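Canpolat 社区旧公寓供水支管更换项目
第二阶段进展报告

提交对象:Loserer 基金项目管理处
编制:Walter Ticona,Grerkum 工程咨询
日期:2024年12月30日

一、本期完成情况

本阶段范围为 Mekville 片区2栋住宅楼的户内冷热水支管及立管三通更换,合计260户。截至报告日,两栋楼的立管施工全部结束,户内支管除2户外均已更换并通过试压。未完成的2户业主长期在外,已书面约定于明年5月入户,相应阀门暂时关闭并挂牌。

累计敷设管道3793米,与施工图工程量的偏差在合同允许范围内。偏差主要来自高层厨房段:原设计沿吊顶走管,现场发现部分住户吊顶内有后加风管,改为沿墙脚敷设后长度略增。变更单已由监理签认,不涉及单价调整。

二、试压与水质

户内支管按设计工作压力的一倍半进行水压试验,稳压期间压降超限的管段一律返工后重新试验。返工原因集中在热熔接头插入深度不足,施工队已更换焊接模头,并在管端增加划线工序,后续批次未再出现同类问题。

管道冲洗在每层末端取样,浊度和余氯两项由第三方实验室检测,报告见附件三。首批样品中有个别浊度偏高,延长冲洗时间后复检合格。
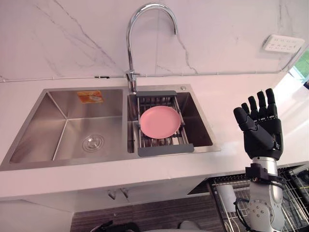
热水循环回路的平衡调试尚未结束。目前远端立管的回水温度低于近端,初步判断为静态平衡阀开度设定沿用了旧管网参数。调试单位将按新管径重新计算各支路流量,计算书提交后再行调整,预计不影响总工期。

三、经费执行

本期支出以管材、人工和墙面恢复为主,均在批准预算科目内列支。墙面恢复一项接近科目上限,原因是部分厨房的旧瓷砖已停产,需整面更换。如下阶段继续出现此类情况,拟申请从不可预见费中调剂,届时另行报批。

四、存在问题

1. 地下室总表后的止回阀有轻微渗漏,不属于本合同范围,已函告物业公司,尚未收到答复。
2. 竣工图中立管编号与物业原有编号不一致,需编制对照表,否则后期检修容易关错阀门。
3. 住户反映施工时段停水通知张贴过晚。自本月起通知改为提前三日送达,并附临时取水点位置。

五、下阶段安排

完成热水回路平衡调试及复测;完成剩余2户支管更换;移交竣工图、阀门编号对照表和试压记录。质量保证期自竣工验收签字之日起算,保修联系方式随移交资料一并提供给物业公司。

附件:一、工程量确认单;二、试压记录汇总;三、水质检测报告;四、变更单。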